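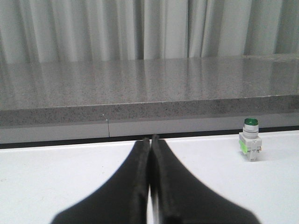 Visitar o mosteiro de Grarnden sem carro: vale a pena dormir lá?

Boa tarde a todos. Estou a preparar uma viagem em abril com a minha mãe e queremos conhecer as ruínas do mosteiro de Grarnden e também o pequeno museu de Priner, onde guardam as estátuas que vieram das escavações. Peço desculpa pelo meu português, aprendi já adulta e ainda faço erros.

As minhas dúvidas são as seguintes. Li que o autocarro de Priner para Grarnden só faz uma viagem de manhã e outra ao fim da tarde. Isto é verdade também à sexta-feira? E o bilhete do museu serve para as ruínas, ou é preciso comprar dois? A minha mãe caminha bem, mas devagar, e não gosta de escadas sem corrimão. Também pensei em ficar uma noite na Pousada Sterkero, mas encontrei poucas informações sobre os quartos. Se alguém já dormiu ali, agradeço muito que me conte.

Publicado por: viajante_lenta

pedra_e_musgo

Estive lá duas vezes e posso responder a quase tudo. Escrevo também numa língua que não é a minha, portanto tenham paciência comigo.

O autocarro sai de Priner às 9h17 e volta às 17h28. À sexta-feira existe mais um, ao meio-dia, mas só para quem sobe; para descer é preciso esperar pela tarde. Compra-se o bilhete ao motorista. Os museus e as ruínas têm bilhetes separados. Quem compra primeiro o do museu recebe um desconto no outro, desde que guarde o papel, por isso aconselho começar por Priner. No museu não percam a sala do fundo, com os relevos em xisto. As legendas são curtas, mas na entrada emprestam um caderno com explicações mais completas, que se devolve à saída.

Sobre as escadas: o caminho principal até ao pátio das stupas é uma rampa de terra batida, fácil para a sua mãe. Para as celas dos monges, na parte alta, há uma escadaria com 60 degraus e o corrimão existe apenas na primeira metade. Eu subi e gostei, mas o pátio de baixo é a parte mais bonita e ali pode-se ficar sentado à sombra o tempo que se quiser.

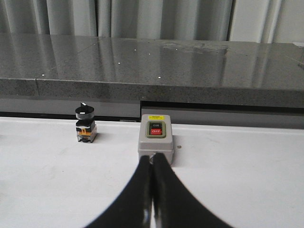 A Pousada Sterkero é simples e limpa, e fica a poucos minutos a pé da entrada das ruínas. Os quartos do lado do vale são mais silenciosos do que os da estrada, e convém pedi-los quando se faz a reserva. A instalação elétrica é antiga e cada quarto tem comandos diferentes: no meu, demorei a compreender como se ligava o aquecimento. Perguntem na receção logo à chegada. O jantar deve ser pedido antes das 16h, caso contrário servem só sopa e pão. A sopa, devo dizer, é muito boa.

Se me perguntam se vale a pena dormir, digo que sim. De manhã cedo, antes da chegada do primeiro autocarro, as ruínas estão quase vazias e a luz entra de lado pelas portas das capelas.
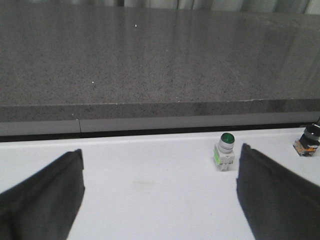
Mais uma coisa que me esqueci de escrever: levem dinheiro em notas pequenas. Na bilheteira das ruínas não aceitam cartão, e o multibanco mais próximo está em Priner, na praça. Água também é melhor levar, a fonte do pátio está fechada há bastante tempo.

tres_malas

vão de táxi, divide-se entre duas pessoas e fica bem. de autocarro perde-se o dia todo à espera

escadas_nao

Concordo com a primeira resposta, com uma correção. O desconto do segundo bilhete era só para o mesmo dia quando eu fui, e não avisaram ninguém. Se dormirem na pousada e forem às ruínas na manhã seguinte, é melhor perguntar no museu antes de pagar.

Também queria acrescentar o guia de bolso da editora Rutherford. É pequeno, tem uma planta do mosteiro bastante clara e explica quais partes são originais e quais foram reconstruídas. Segundo o guia, foram registadas 3.888 peças nas escavações, mas a maior parte não está exposta. Vende-se na loja do museu. Nas ruínas não há loja nenhuma, e os painéis junto das stupas já estão um pouco apagados pelo sol.

Para a senhora que anda devagar, recomendo uns sapatos com sola grossa. A rampa é fácil, mas depois da chuva escorrega.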